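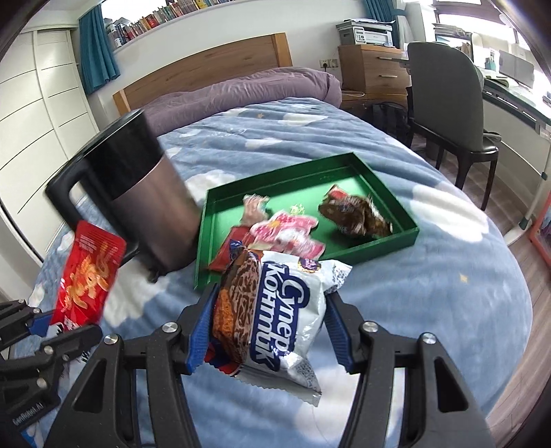

Super Kontik, a red bag, the jug and a corner of the green tray. All on the clouds.

Home – Snacks – Small Rooms – Lists – About

Last updated: July 28, 2020

Filed under: snacks, bedroom stuff, things I said I would write down

OK quick one, I have laundry going and I want to get this up before I forget which thing was which.

So the snack tray lives on the bed now. I know. I wrote a whole post in February about never eating in the bedroom, crumbs, ants, sheets, all of it, and I meant it at the time. Then the kitchen table turned into the desk, and the desk turned into the place where the mail goes, and the only big flat surface left in this apartment with nothing on it was the bed. So. Tray on bed.

The tray is the green one. Rectangular, shallow, sides come up just enough to stop things from sliding off when somebody sits down. Five dollars at Droveck, in the bin by the registers where they put the stuff they can't sell. I went in for hangers. It was the only green one and it had a sticker on the bottom that took me most of an evening to get off (cooking oil, then dish soap, then a fingernail, then more oil). Still a bit tacky underneath if you drag it across fabric. Doesn't matter on a blanket.

I've tried other things. A cookie sheet – too cold, too loud. A shoebox lid, which lasted a week and then got a wet glass put on it. A bowl, which sounds right but everything sinks to the bottom and you end up digging and you always pull out the thing you didn't want. With a tray it's all one layer, or near enough. You can see what you've got.

What's on it

The snacks are mostly from Kanagaratnam, the grocery on the corner past the bus stop, the one with the long back aisle where all the imported stuff goes. I have no system in there. I can't read half the labels and I pick by picture, which has gone very well and also very badly. There was a thing with a peach on it that I'm still kind of upset about.

This haul, in no order:

The white one with the chocolate cake on it. Super Kontik, big blue and white letters on a slant. I don't read Cyrillic, I sounded it out off a chart on my phone and felt very clever. The picture is what sold me, dark shiny glaze with the wavy pattern on it. I had one of these a while back and it did not look like the picture but it was good, soft in the middle, and very sweet, so coffee or nothing.

Red bag with the giant orangey yellow characters. No idea what it says. I bought it because of the lettering, it looks like somebody painted it in a huge hurry and I respect that.

The other red one, the spicy one, cartoon face. This is a repeat buy. I've bought so many of these that I've stopped pretending I'm sampling. Rule for this one is napkin first, THEN open. I did it the other way around once and there's a pillowcase I can't use when people visit.

The pink ones. Little cartoon wrappers. They go in last and just get scattered over whatever room is left, and they are always, always the first to go. I find the empties in coat pockets.

A cake in a clear wrapper with a blue and white label. I've been putting this off. Clear wrappers make me nervous, I like a picture that lies to me a little.

Something dark in a brown see-through pouch. Mystery. I'll report back. Last time I said I'd report back I didn't, so maybe don't wait up.

And a pale one that looks sort of like a sausage. I'm leaving it as a surprise to myself.

The sorting thing

There's a bit of an order to how it goes on the tray, or there is at the start. I try to do spicy in the middle where it's easy to grab, sweets up front, and anything I'm scared of toward the back. Then it all gets handled and moved and picked up and read and put down somewhere else, and in no time it's a heap with a rim around it. I used to straighten it. I've quit. The picking up and reading is half the fun, you turn the packet over, you squint at the tiny print, you find the one word you know, usually sugar.

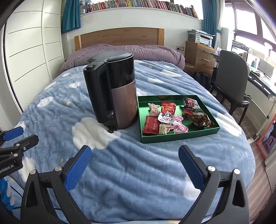
Kettle on the left, tray on the right, purple duvet shoved up by the headboard where it belongs.

The duvet has to go all the way up. Learned that one. If it's spread out under the tray the whole thing sits on a hill and everything rolls to one corner. So I bunch it up against the headboard and leave just the cloud blanket on the flat part. It wrinkles but it's fine, wrinkles don't tip anything. And then you've got the duvet up there to lean on so it's basically a couch.

People ask about the blanket every time. It's the light blue one with the puffy white clouds and little yellow stars, and yes it looks like it belongs to a six year old, and no I don't care. It was in the clearance pile at Skilon, the bedding place out on the highway, and it was the last one, no tag, and the cashier had to go ask what it cost. It washes well. Cold, low spin, hang it over the shower rod. Don't put it in the dryer on hot, the one I had before this went in on hot and came out feeling like a doormat.

It also hides crumbs pretty well, which I should not be proud of. I shake it out the window. Sorry downstairs.

The jug

Got an email about the jug after the last post so, yes, it stays on the bed too, next to the tray, standing up. Tall, black lid, big black handle. I keep the handle turned to the left, mostly habit. It's heavy and I like it heavy.

It does lean. Put anything tall on a mattress and it leans as soon as somebody moves, I know this, I've had the email about this as well. Things I've tried:

A cutting board under it. Works great. Uncomfortable if you forget about it and sit on it, which I did.

A big hardcover under it. Same idea, worse for the book.

On the tray with the snacks. No room, and then the tray tips when you lift the jug off. Everything slid. Don't.

On the window sill. Too far to reach without getting up, and if I'm getting up I might as well have used the kitchen.

So it's on the blanket and we're careful. If you've got kids or a dog or just an ordinary amount of clumsiness, put yours on the floor or a nightstand, please. I would hate for anybody to copy me on this part.

Cleaning up, since I said I'd include it

Wrappers go back on the tray when they're empty. That's the rule and it mostly holds. It means the tray is half snacks and half trash by the end and you have to pat things to find out which is which, but it beats finding foil under the pillow. Then the whole tray gets carried to the kitchen and tipped, full ones picked out first. I've thrown out a full one before. Went back in for it. It was sealed, it was fine.

Wipe the tray, damp cloth, done. Shake blanket. Pull duvet down. Takes 4 minutes if I don't stop to eat anything, so more than 4 minutes.

One thing I'm still working out is where the tray goes when it's not on the bed. It's too wide for the cabinet over the stove and it won't stand up behind the toaster without sliding down in the night and scaring me half to death. Right now it's under the bed with the winter boots. If anyone has a place for a tray in a small kitchen I will take all suggestions. Not hooks, I rent.

Other bits

The word counter says my draft for the big pantry post is at 1,598 words and I haven't gotten past the top shelf, so that one might come in parts. Or I'll cut it. I'd like to cut it.

The snack notebook is up to 527 entries. I started that back in Clernel when I lived over the bakery and had no business buying snacks from anywhere else. A lot of the early ones just say "good" or "no". One says "like a wet crayon??" and I have no memory of it and no brand name written down, so it's out there somewhere and I could buy it again at any time.

Also somebody wanted to know if I would do a swap, you send me a box and I send you one back. I want to but I'm bad at the post office. Let me think about it. Maybe when it cools off, chocolate doesn't travel in this heat, I got a bar in the mail last summer that had turned into more of a puddle with a wrapper around it. Ate it with a spoon.

Washer just beeped. I'll put the mystery pouch results in the comments, and the sausage looking one too if I'm brave enougn. If you can read the big letters on the red bag from the first picture please tell me what I bought.

Snacks – Bedroom – Older posts – Newer posts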